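How to Glue a Loose Chair Joint

A chair that rocks or creaks usually has one or two joints where the old glue has let go. You can fix most of them in an afternoon and leave the chair to cure overnight. These steps are for ordinary wooden kitchen chairs with round stretchers between the legs.

What you need

Wood glue
A rubber mallet
80 and 120 grit sandpaper
A small stiff brush or an old toothbrush
Clamps
Scrap wood for pads
A damp rag

Step 1. Find the loose joints

Turn the chair upside down on a towel. Hold each leg near the stretcher and wiggle it. Mark every joint that moves with a piece of masking tape and write the same number on both parts so they go back where they came from.

Step 2. Take the joint apart

Tap the leg away from the stretcher with the mallet, close to the joint. If it will not move, check for a small nail or pin and pull that first. Leave tight joints alone.

Step 3. Clean off the old glue

New glue does not stick well to old glue. Scrape the end of the stretcher, then sand it lightly until you see bare wood. Brush out the socket. Warm vinegar softens old hide glue, but let the wood dry for a full day before you go on.

Step 4. Dry fit and choose clamps

Put the joint together without glue and stand the chair on a flat floor. Check that all four feet touch. A C-clamp works for a split seat edge or a cracked rail. For pulling two legs together you need a bar clamp or a strap clamp, which will reach up to 32 inches on the common sizes.
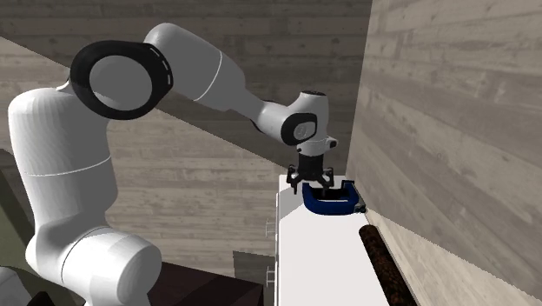
A C-clamp, used for splits and short spans.

Set your clamps to the right opening now. The glue starts to grab in a few minutes.

Step 5. Glue and clamp

Brush a thin coat inside the socket and on the end of the stretcher. Push the parts together, add the scrap pads and tighten until a little glue comes out. Wipe it off with the damp rag. Check the feet again.

Step 6. Wait

Leave the clamps on for at least seven hours, and keep people off the chair until the next day.

Last updated January 2023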